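Flustura Teleop Kit, second look
Posted 2020-12-29 by Carolina Leitão
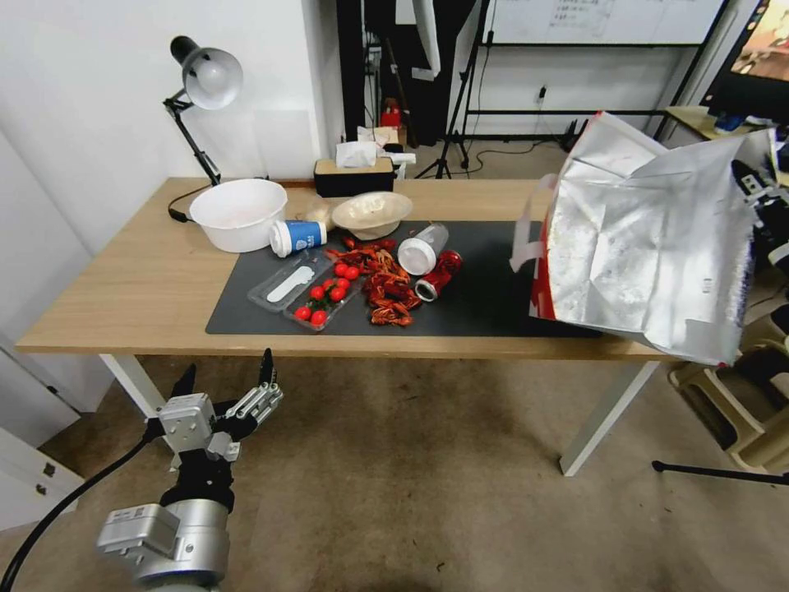 Can a small lab collect usable demonstrations with it in the first week?
In the second week, with someone patient in the operator's chair. The first goes to calibration and to learning which menu hides the record button.

I've now lived with the Flustura kit since June. For anyone new to this line of work, the kit lets a person drive a two-handed robot and saves everything it sees and does, so that a policy can later be trained to do the same thing unsupervised and slightly worse. We use it for table clearing. The current task is picnic leftovers: crayfish, cherry tomatoes, tipped cups, a crumpled can, all of it headed for an insulated bag that one hand has to hold by the edge while the other does the fetching.

The bag is where the kit earns its price. Grip force on each hand can be set and left alone, and a soft bag needs exactly that. With our old Prosonero controllers the operator had to keep squeezing for the whole episode, and you could see the fatigue in the data, a slow sag toward the end of every afternoon. Flustura's hold button fixed it overnight. I'd buy the thing again for the hold button.

The crayfish are another matter. Claws catch on other claws, so you reach for one and get a family. The operator feels none of this, the kit having no touch feedback worth the name (there's a buzz, which means either contact or low battery). Tomatoes are easier than I expected. A clear plastic cup on its side is harder than anything, and I've stopped promising people otherwise.

On a good day we keep 68 episodes. On a bad day we keep 15 and have a talk. The software lets you mark an episode as failed while it's still running, a small mercy, but it won't let you say why, so we keep a separate sheet like it's 1994. Khalaf's recorder has had failure notes from the start. It also crashes, so choose your sorrow.

Storage: a session of 300 episodes filled our drive sooner than the manual suggested it would. Buy the bigger one. Export to Trerkema format works, provided you never put a space in a task name. We put a space in a task name.

Some smaller complaints. The wrist straps are made for someone with enormous wrists. Resetting the table between episodes is still your job, and no kit on the market will rearrange shellfish for you. The firmware updater asks whether you're sure, then asks again in a different font.

Support answered 32 hours after my first ticket, politely, about a different product. The second ticket went better.

Four stars. I'd give back half of one if they'd add a notes field.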